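Allurier Pick Planner
Bin picking software for six-axis arms. Version 18

Allurier Pick Planner takes a depth image of a bin, finds the parts, picks a grasp and hands your robot a path it can run. One license per cell. Runs on your own PC, no cloud account, no internet after activation.

Built for people who already have an arm and a gripper and don't want to write a collision checker.

What it does

Finds parts from a CAD file or from a taught sample. Bars, blocks, short tubes, castings. Scores every grasp it can reach, throws out the ones that would put a finger through a wall, sorts the rest. Plans approach, close, lift and exit as one path. If the first pick fails it goes to the next on the list without a new scan, unless the parts have shifted (it checks).

Wall-aware grasping is the big change in 18. Older versions kept a flat margin all the way around the bin, so anything lying near a corner got left behind. Now the margin is worked out per finger, per grasp angle. You set a minimum in mm and the planner does the rest. Sloped walls are fine, just model them sloped - a straight box model with sloped walls is the number one support call we get.

Long parts get their own treatment. For a bar the planner tries grasp points along the whole length, not only the center, and checks how far the free end will swing on the way out. Turn this off for cubes, it just costs time.

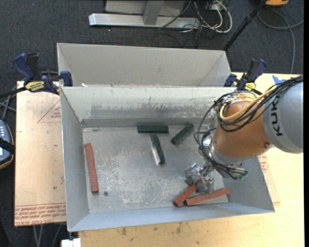 Cable and hose envelope. You can now attach a soft volume to any link from the wrist down and the planner will treat it as part of the robot. Draw it a bit fat. Set the bend limit on axis 6 while you are in there, default is 183 degrees either way and thats too much for most dress packs.

Scratched and shiny floors. Bare metal bins give bad depth, everybody knows this. The Treltis filter (included, used to be an add-on) compares the scan to an empty-bin reference and drops returns that can't be a part. Take the reference again when the bin gets worn or you swap it. Takes a minute. Shiny parts still want a second exposure, see the Capture tab.

Touching parts. Parts lying end to end or in a V are split by edge fit first and color second, if your camera gives color. Without color it still works but leave "strict split" on.

What you need

Windows 10 or 11 PC, 64 bit, 32 GB memory
Graphics card with 8 GB or more
Depth camera with a fixed mount or on the arm
Robot controller with an open path interface, see driver list
A bin that doesn't move. Clamp it.

Drivers are included for most common controllers. Kuipers gripper drivers are included too, two-finger and vacuum. Other grippers - use the generic I/O block, 18 includes a wizard for it.

What you get

Planner and runtime, one cell
Simulator, same license, run it at your desk
Calibration target, printed on aluminum
Sample project with two bins side by side, pick from one and place in the other
100 days of email support

Not included: camera, arm, gripper, safety hardware. The planner is not a safety device. Your cell still needs it's own risk assessment.

Setup

Plan on a day for the first cell. Mount camera, calibrate, model the bin, load the part, run slow. Start with a handful of parts not a full bin. Run at 10 percent with the pendant in your hand and step through the approach before you let it cycle.

From users

"We dropped the corner margin and stopped tipping out the bin at shift end. The simulator is slow with long bars." - Koen Van Acker, Mendadden

"Envelope tool saved me a hose. Wish it would import from the robot file." - Constanza Palma, integrator

Import is on the list, no date yet.

Upgrading

From 16 or 17: projects open directly, bin margins are converted, check them before running. From 15 and older: export the part library first, rebuild the cell. Viola Sartori on the support desk has a script for bigger libraries, ask for it.

Ordering

Part no. APP-18-1, single cell
Part no. APP-18-U, upgrade
Part no. APP-CAL-79, spare calibration target

Price on request, tell us your arm, controller version and bin size and we'll quote same week. Trial license is full function, one PC, no part limit. Sales questions to Lionel Fleury, integration questions to Arnout Bakker.

Page updated Saturday, January 13, 2024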